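The Wall Came Down in Pieces, and Now It Has to Go Back Up

24 May 2026

The first time I saw the Notutier mural I was waiting for a bus that didn't come, which is how most people in Fevness got to know it. You stood in the old depot on Van Dijk Street with your bag between your feet and you looked at the wall, because there was nothing else to look at. Fish, mostly. Fish and ladders and a big orange sun with a face that my sister used to say was mad at her personally. It was made of glazed tile, it ran the whole length of the waiting room, and for years I assumed it had been put up by the bus company to hide a damp patch.

The city commissioned it 65 years ago (I looked it up, finally) from a ceramics studio that had a storefront two blocks from the depot and closed not long after. The studio called the piece Notutier and never told the newspaper what the word meant. I've gone through the clippings at the library and the reporter asks twice! He gets a polite answer both times and it isn't an answer. People here pronounce it at least three ways, and I've given up correcting anyone since I'm not sure about mine.

So, the depot. You probably know it was sold, and that the new owner wanted the lot and had no use for the building. What you may not know is how close the mural came to going into the dumpster with everything else. The city owned the tiles but not the wall they were stuck to, and that turns out to be a miserable legal position to be in. There were letters. There was a public meeting last November where a woman stood up with a shoebox of snapshots, every one of them showing some cousin or uncle squinting in front of the orange sun, and she passed them down the rows and just let people look. I've been to a lot of meetings in that room and I've never heard it so quiet. The council voted to pay for removal that same night.

I went to watch the removal and I'm still thinking about the noise. I'd pictured somebody gently prying tiles off with a putty knife. No. They faced the whole thing with gauze and paste, so the surface was held together from the front, and then they sawed into the wall behind it and took the mural out in slabs, tile and mortar and a good slice of brick all together. The dust was unbelievable. Each slab went into a padded crate with a number on it, and the crates went onto a flatbed, and the room behind them was just a room with a hole in it. I had to go sit in my car for a bit.

The crates went to Skiltia, the restoration workshop out past the rail yard. If you've ever wondered who fixed the soldier's nose on the courthouse lawn, it was them. They do stone and metal as well as ceramics, and they let me hang around more than I probably deserved, on the condition that I wear the boots and stop leaning on things.

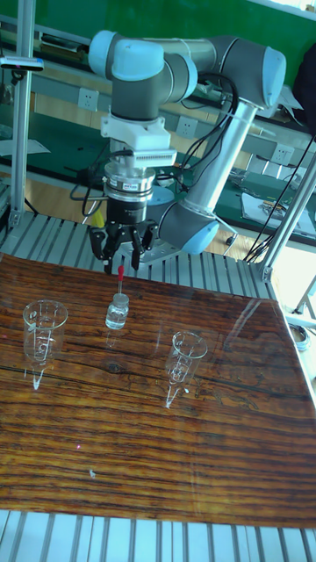 Robot arm with its gripper open over a wood-grain tabletop.

Most of what happens to a tile mural in a workshop is subtraction. Old brick comes off the back, then old mortar, and it goes slowly. The mortar is harder than the tile in places, so if you get impatient the tile loses. One of the conservators told me she can do 8 tiles on a good day and that she'd rather not discuss the bad ones. I watched her work on a section of ladder for an entire afternoon. She cleaned the back of it, turned it over, soaked the gauze loose, and there was the glaze, this deep bottle green I had never once seen in the depot. I'd have sworn to you those ladders were black. Decades of cigarettes, I guess, and diesel, and everybody's wet coats.

That green has started an argument, of course, because this is Fevness. Some people want the mural back the way they remember it, brown haze and all, and I have more sympathy for that than I expected to. My grandmother's Notutier was brown. Mine was too. When I showed my sister a phone picture of the cleaned sun she said it looked like a cereal box, and then an hour later she texted to ask if I had any more pictures.

The other argument is about the missing tiles. There's a gap low down at the left end where somebody installed a candy machine and bolted it straight through a fish. You can fill a gap like that with a plain, matching tone, so it's clear something was lost. Or you can paint new tiles to match the old ones, and the fish gets its tail back. Skiltia prefers the plain fill. The city arts office wants the fish. I've changed my mind on this some 6 times, and at the moment I'm with the arts office, mainly because kids are going to be standing at exactly that height and a kid wants to see a tail.

And then where does it go? The plan is the new transit center on the other end of Van Dijk Street, on the long inside wall by the ticket windows. It's a good wall. It's a little shorter than the old one, so the mural will have to turn a corner, and the sun is going to end up right by the door. I like that, although I know people who are furious about it. There's been a push to put it outdoors by the river too, where more people would see it, but winter here is hard on glazed tile, and you'd be asking the city to look after something in the weather. I've seen how the city looks after things in the weather. Go visit the drinking fountain in the park.

I keep being asked why I care this much about a bus station wall. Fair question! We have a bronze general and a bronze banker and I walk past both without turning my head. Neither of them ever kept me company. The mural was there when I was bored and cold and fourteen, and I knew every fish in it, and I'd like the next bored fourteen-year-old to get the same deal.

The first panels are supposed to go up once the wall has been leveled, and the workshop is still cleaning. The arts office is taking comments on the fish until the end of next month. You can drop them in the box at the library, next to the returns slot. Bring your own pen, the one on the string is dead.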